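Notes on Linen, Blankets and the Care of a Guest Room

February 3, 2026

It has been my practice for a number of years to set down, at the start of February, what I have learned about running a household with a guest room in it. Readers of last year's entry will recall that it dealt with heating. The present entry concerns bedding and the storage of bedding, a subject on which I have received more letters than on any other.

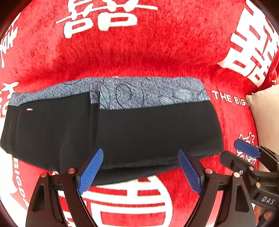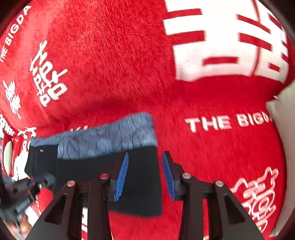
Red plush with white characters, in both views; folded black garment in the first.

The guest room in our house in Brallholm is a small one on the north side. It holds a bed, a chair, a narrow chest and a window that does not close as well as it should. Guests stay there on 11 or so occasions in a year, most of them in August, when the town fills for the lake season and the inns raise their rates. For the remainder of the year the room is shut, and the question of what to do with its bedding must be faced each autumn.

For a long time we left the bed made up. This was a mistake. A made bed in a closed room takes on the smell of the room, and by spring the sheets had to be washed before anyone had slept in them. The present arrangement is that the mattress is left bare under a cotton cover, and everything else is washed, dried and put away in the chest. A bed can be made in the time it takes a kettle to boil, and guests seem pleased to see it done.

On the matter of sheets, I continue to recommend plain white cotton of a middling weight. I have been asked to comment on thread counts. The set we use most is marked 200, and it has outlasted a much finer set marked 640, which was given to us as a present and began to thin at the foot within three years. The finer set was very pleasant to sleep in. It was also slow to dry and creased badly, and it has now been cut up for dust cloths and one pillow protector. Linen I can speak of only briefly. We own a single pair of linen sheets, bought secondhand, and they are kept for hot weather.

Blankets require more thought. Wool is the traditional choice in this part of the country, and a good wool blanket from the Tustia mill shop will serve for decades if the moths are kept from it. Ours is gray with a darker stripe. Some guests cannot bear wool near the face, however, and for their sake a household should also own something softer. Plush blankets were not to be found in my parents' home, and I was slow to admit them to mine. They are warm for their weight, they wash easily, and children prefer them to anything else on the bed. Their chief fault is that they gather lint and hair. They should be washed alone, in cool water, with very little soap and no softener, and they should never be put in a hot dryer. The pile mats down under heat and does not recover.

A word should be said about washing machines. Ours is a Dronent, an older model with a dial, and its drum is too small for the winter quilt. The quilt goes to the Mujić laundry on the market square once a year, in spring, and comes back wrapped in paper. I have tried doing it at home in the bathtub and do not advise it. The water was easily managed – the lifting was not.

Storage is the part of the subject on which opinions differ most. My own rules are these. Everything must be fully dry, and then left another day. Sheets are folded with the pillowcases inside them, so that a full set may be taken out in the dark. Wool goes at the bottom of the chest with cedar blocks, which are sanded lightly each fall. Plastic bags are not used. I am aware that the bags from which the air is drawn are popular, and that they save a great deal of space, but the pillows we stored in this way came out flat and stayed so.

Several readers have written to ask about yellowing along the folds. In our experience the cause was the bare wood of the chest, and the remedy was to line it with washed muslin and to refold the sheets differently at midwinter. Marks already present came out after a long soak and an afternoon on the line in full sun. One old pillowcase did not respond at all and is now used for shoes.

Guests should be left one more blanket than the weather calls for, folded on the chair. Very few people will ask a host for another blanket, even when they are cold. I also leave a small lamp, a glass with a saucer over it, and a written note about the window, which must be lifted slightly before it is pushed shut.

The chest itself is due to be moved this spring, as the wall behind it has shown some damp. I intend to report on that work once it is finished. Letters regarding pillows, of which there is now a considerable pile on my desk, will be answered in the next entry.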